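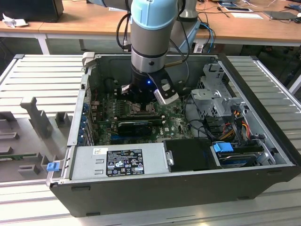

Irkcombe Community Football Program
Progress report to the Cisternas Fund, second reporting period
Prepared by Ama Owusu, program manager
Submitted 2018-12-04

1. Scope of this report

The report covers the period from the start of the fall schedule to the end of November. It follows the headings in the grant agreement. Items closed in the first report (goal replacement, league registration, insurance) are not repeated.

2. Participation

There were 105 registered players at the close of the period, across 8 teams. Registration is counted once per player, at the date the signed form is received. Players who attend trial sessions without returning a form are excluded. The under-12 girls' team was entered in the Nolham league for the first time and has completed the first half of its fixtures.

Attendance at training is logged by the lead coach for each session. Logs are complete for all teams except the under-16 boys, where two weeks in October are missing after a change of coach. Those weeks have been left blank in the attached table and are not included in the averages.

Retention from last season was strongest in the two youngest age groups. The under-16 group lost players to high school teams whose training falls on the same evenings. A change of evening has been requested from the field operator for the spring.

3. Fixtures

All teams played their scheduled league matches up to the end of October. In November, four home matches were postponed for a waterlogged field. Two have been replayed. The other two are held over to the spring, with the league's agreement and without penalty.

The senior team withdrew from the Nolham cup before the second round. Five players were injured at that point, including both goalkeepers, and the team could not field a legal side within the competition's age rules. The league accepted the withdrawal, and the entry fee was not refunded.

4. Field drainage

Sanix completed the drainage survey of the lower field and delivered its written findings in October. The main points are as follows.

The existing drain along the east touchline is blocked at two places and can be cleared without excavation.

The drain behind the north goal has collapsed and must be replaced.

The topsoil in the north goal area is compacted to a depth that surface spiking will not reach.

Clearing of the east drain was carried out in November. Standing water on that side now drops within a day of heavy rain, compared with three days in the same month last year. The north drain is not yet replaced. A quotation has been received and a second is awaited, as the grant agreement requires two for work of this size. Matches on the lower field are being set out five yards to the south in the meantime, which the league has approved for age groups using the smaller field only.

5. Coaching and officials

The target was for six coaches to hold the entry-level certificate by the end of the year. Four now hold it. One is booked on the next course and one has withdrawn for work reasons. Mirta Pereyra has taken over as coaching coordinator and will recruit a replacement from the parents' list.

A total of 20 places were offered on the junior referee course and all were filled. Fourteen candidates passed. Nine have since refereed at least one small-sided match, with a senior official present in each case. The remaining five will be assigned matches when the spring schedule is issued.

First aid cover was in place at every home fixture.

6. Expenditure

Spending in the period was $3,751 against the second installment. The largest item was the Sanix survey and drain clearing, followed by course fees and field rental. Travel was under budget owing to the postponed matches and will rise in the spring when the two held-over fixtures are played. Nothing was charged to the equipment line. Receipts are filed by budget line in Annex B.

7. Variations requested

Approval is requested for two changes.

(a) Transfer of the unspent travel balance to field rental, to cover the later finish of the season.

(b) Extension of the drainage milestone from the end of January to the end of March. The ground is unlikely to be firm enough for a digger before then, and the north goal area would need to be reseeded a second time if the work were done earlier.

8. Work planned for the next period

Obtain the second quotation and place the order for the north drain.
Recruit and enroll the sixth coach.
Complete the two outstanding home fixtures.
Confirm the new training evening for the under-16 group.
Issue the spring schedule to junior referees.

Annex A: Attendance by team and month
Annex B: Receipts by budget line
Annex C: Sanix survey findings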